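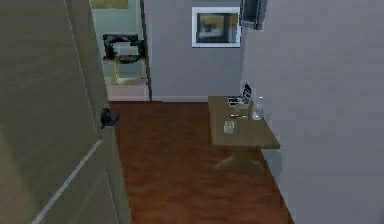
Minutes – Wamatton door examples working group, February

1. Welcome and last minutes
The chair thanked everyone for coming along at such short notice, and for the muffins, which went quickly. The last minutes were accepted with one correction: the export goes to the Ormsby server and should not have been listed under Himorgate.

2. Progress on the simulated hallways
We have 500 usable runs towards our target of 2,000. The group agreed this was a respectable start, given how long we all spent arguing over file names. Another 18 runs were set aside for missing labels and will be looked at again before anyone throws them out.
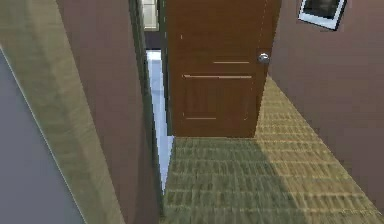
3. Labelling of doors
Brestus currently learns from whole runs, and there was a good long discussion on whether each run should also carry a label for the state of the door at the start. Most of us favoured it. The labelling guide will ask for door state, knob colour and floor type as separate entries, so a closed brown door with a silver knob at the end of a carpeted passage gets its own line, and a partly open one with a black knob over hardwood gets another. Where a labeller is unsure, they should write "unsure" and carry on – please don't guess.

4. Next batch
Agreed to gather 200 more runs, with a better share of closed doors. The Himorgate floor plans will be used if they load properly this time.

Actions
– Labelling guide to be redrafted and sent around
– The 18 set-aside runs to be checked
– Room to be booked for March, preferably the one with the working heater

Meeting closed at 4:10 pm.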